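**Clearing the big table: a thread, because it took me four evenings and I have opinions now**

1/ Our table is pale, a sort of whitish lavender, and when we bought it I chose the colour because I thought it would make me tidy. Since August it has been a storage shelf with legs.

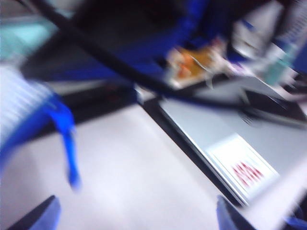

2/ So the rule for this week is simple. Everything must leave the table, and only the things which are used at the table may come back. I borrowed the rule from my aunt, who cleaned her kitchen like this before every winter.

3/ First category: cables. A black cable was lying over everything, and I have moved it every morning for weeks to make a place for my coffee. Not once did I follow it to the end to see what it was for. Please do not judge me, I think you also have such a cable.

4/ My method for cables, after many mistakes: I sort them by the plug and not by the device. The device you will forget. The plug you can see with your eyes.

5/ Each cable gets a loose loop, about as wide as my hand, and a strip of masking tape with one word on it. "Printer." "Lamp." "Unknown." The Unknown group is the largest one, I must say.

6/ The Unknown cables go in a shoebox with the month written on the lid. Mine says November. If the box is not opened until the end of summer, it goes to the e-waste drop-off behind the council library. They take cables, batteries, old phones, but no globes. For the globes you have to go to the hardware store.

7/ Somebody asked me last time if I wrap the cable around the plug. No! My old laptop charger died from this. The wire broke exactly at the neck and I paid $60 for a new one.

8/ Second category: straps and bands. I did not know this was a category until I started. We have straps from bags, from a yoga mat, from a suitcase that is no longer with us. They hang from things. They catch on the drawer handle and then you say a bad word.

9/ I rolled them up and put them in a jar with a wide mouth. A jar is better than a drawer, you take out one strap and the others do not come with it. For the long ones I use a rubber band from the asparagus.

10/ Third category: food which is not in the kitchen. Muesli bars, half a packet of rice crackers, tea bags in a paper envelope from a hotel. My neighbour had ants in autumn and I am now strict about this. Food goes in the pantry the same evening, also when it is sealed.

11/ (The hotel tea was quite good, by the way. I drank it while I was sorting the cables.)

12/ Fourth category: boxes. I keep boxes. I come from a family which keeps boxes, my mother has the box of a radio from before I was born, and the radio is gone.

13/ The box rule I use now: if the warranty is still running, the box is flattened and goes under the bed. If the warranty is finished, it goes in the yellow-lid bin. The only exception is a box for something I will surely sell, because buyers pay a little more when it has the box.

14/ I flattened seven of them. Seven! For one table!

15/ Before flattening, please look inside for the small bag with the screws. I found the feet for our Tirholm shelf in this way. The shelf has been standing on folded cardboard for a year and a half. It was leaning, but politely.

16/ Evening two was paper. I do not enjoy paper. There were 500 sheets of printer paper, still in the wrapper, which is fine, and then there was all the other paper, which is not fine.

17/ I make only three piles: pay it, keep it, recycle it. Earlier I had a pile called "read later" and I can tell you that later did not come. Now if I want to read something, I sit down and read it standing – sorry, I mean I read it immediately, sitting or standing.

18/ Manuals: almost all of them are on the internet. I kept the one for the washing machine, as the error codes are printed very clearly on the last page, and when the machine is beeping I do not want to search on my phone with soapy hands.

19/ Inside a kettle manual there was a receipt from Orberg, the homewares shop which used to be near the station. I remember I bought the kettle there and also a doormat. The doormat is still good. The kettle was finished in one winter.

20/ Evening three: the things that have a home but do not go home. Scissors, tape measure, sunglasses, the good pen. For these I bought a tray. I resisted the tray for a long time, it seemed to me that a tray is only a smaller mess with a border.

21/ But it works for us. The border is important. When the tray is full, you see it is full. A table is never full, you only push things a bit further to the wall.

22/ The tray is from a little brand called Flirau, second-hand, $7 at the op shop. There is a scratch on one side. I turned this side to the wall.

23/ Bags. A bag should not live on furniture. This is the sentence I say most often at home. We put two hooks beside the door at the height of my shoulder, and now the bags go there on perhaps five days from seven. I am satisfied with five.

24/ If you rent and cannot drill: I used the adhesive hooks, the bigger size. Clean the wall with methylated spirits first and wait one hour before you hang something. I waited ten minutes the first time and at night there was a big noise.

25/ Then the washing of the table itself. Pale surfaces show everything, especially rings from cups. Warm water and one drop of dishwashing liquid, a soft cloth, then a second cloth which is dry. For the rings I use bicarb with a little water, very gently, in circles.

26/ Please do not use the green side of the sponge. I did it once in the corner, and the corner is dull now. The fruit bowl stands on the corner forever.

27/ One thing I found behind the table and did not expect: a padlock with numbers, closed, and a scrap of paper taped on it saying 1223. I was so happy. It did not open. I tried 2641 as well, an old alarm code of ours, and it opened on the first try. I have no explanation why the paper is wrong.

28/ The padlock now has a new paper with a hint, not with the number. I learned something.

29/ Evening four was only putting back, and this was the most difficult for me. You have an empty table and it is so beautiful that you do not want to put anything on it. But a table without anything gets filled by the next person who comes in with groceries.

30/ What came back: the lamp, the tray, the fruit bowl (for the corner), one notebook. When I work I bring what I need, and when I finish I carry it to the shelf. It is eleven steps. I was lazy about eleven steps since winter.

31/ I also moved the power board up from the floor, with two screws under the back edge of the table. Now the charging cable comes up from behind and has no reason to travel across. The dust under there was grey and almost like felt. I did not take a photo of the dust.

32/ A small tip for the charging cable: put a bulldog clip on the edge of the table and pull the end through the silver loop. It does not fall down anymore when you unplug. It costs nothing if you have the clip, and after sorting your papers you will have many clips.

33/ Some of you asked about buying organisers. My advice is to wait two weeks. I had a list with a drawer divider, a cable box, a magazine holder and a Hourani wall pocket, the felt one. After the sorting I needed only the tray. The divider I made from the cereal box.

34/ The wall pocket I still want a little bit. It comes in a mustard colour which would look very nice near the door. I will wait until after the holidays and see if I still think about it.

35/ What did not work: the timer. Many people recommend fifteen minutes with a timer and then a break. I take the break and I do not come back. For me it is better to put on one long record and work until it is finished.

36/ Also not working: asking everybody in the house "is this yours?" for each object. It makes people unfriendly. I put all the uncertain things in the washing basket and left it in the hallway for two days. By the second evening it was half empty and no one had to discuss anything.

37/ The rest of the basket was one glove, a bike light with no battery cover and a key. The key I tried in every door, including the shed. It goes in the jar with the straps until I have a better idea.

38/ Next is the linen cupboard, but I need some rest first. If you have a good way to fold a fitted sheet which does not require two people and a lot of patience, please write it under this post. I have watched the videos. My sheet does not do what the sheet in the video does.

39/ Edit, as three people asked already: yes, masking tape leaves a bit of glue on the cable after a long time. A drop of eucalyptus oil on a tissue takes it off. Open the window when you do it, the smell stays in the room until dinner.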